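Cajones sin líos: mis trucos para los utensilios de madera
Lectura: 1 min
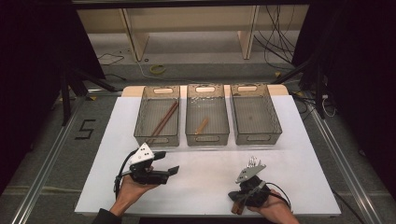
Tres cajas translúcidas en fila, los palitos largos a la izquierda.

Yo antes lo metía todo junto en el cajón - cucharas, pinchos, palillos - y acababa comprando repetido. Ahora separo por largo y listo, ¡qué descanso! Las cajas las friego con agua tibia y un chorrito de vinagre. Para la madera, una gota de aceite de linaza cada dos meses y a secar de pie, nunca en el lavavajillas (me cargué 11 cucharas así).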